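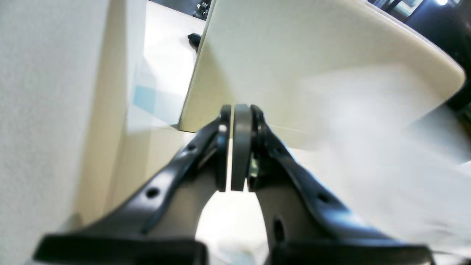

Is my Felholm percolator really from the 1920s?
Noemi Greenberg
Seller wants 292 for a copper spirit-burner pot marked Felholm. No burner, and the lid looks newer. I have my doubts.

Prys Eynon
So would I. Felholm sold copies for years – look for a number stamped under the base. Mine has 107.

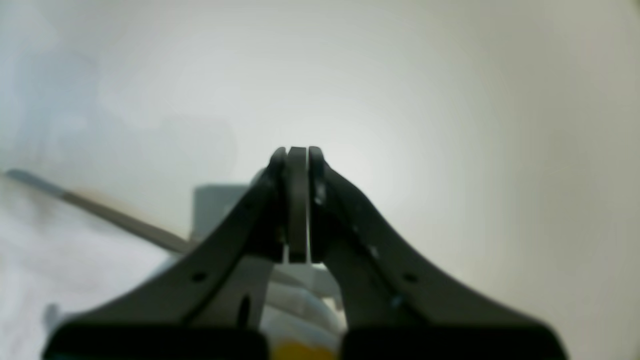

A missing burner should knock a good bit off the price too. Ask for a photo of the underside before you pay anything.

Yara Azar
Had one, leaked, sold it. Coffee was weak anyway.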